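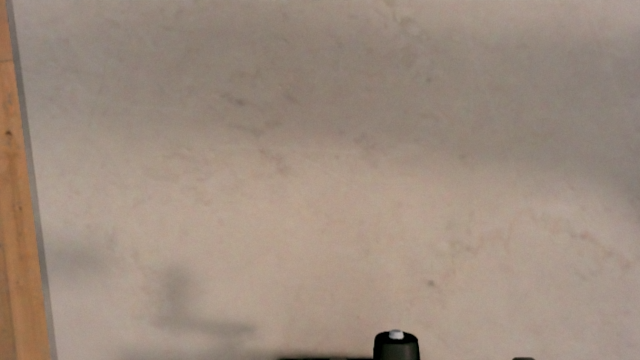
Wrist view over the kitchen counter in the simulator, with part of the gripper at the bottom.

Before you record a single demonstration in Skirlow, spend a little while just driving the arm over the countertop. I know it's tempting to start saving takes right away – I did, and I ended up throwing plenty of them out – but your hands need time to learn the controls.

1. Open the kitchen project and switch to the wrist view. Watch the shadows as you move. They're soft, and the stone has veins and specks in it, so try not to mistake a marking for something you could pick up.

2. Set the speed to its lowest step and move in one direction at a time. Use the straight grey edge of the counter as your guide. If you can follow it smoothly from one end to the other, you're ready for the next part.

3. Lower the gripper slowly, stop above the surface, and come back up. Do this until it feels dull. Dull is good!

4. Now press Record and do the task the same way you practiced it. If you make a mistake, finish the motion anyway and mark the take afterward. Pauses longer than 2 seconds are best trimmed.

Aim for 100 clean takes before you train anything. You can always add more later, and a short break between batches does wonders for tired thumbs.

Contact Vemis Tutorials | © Vemis | Back to top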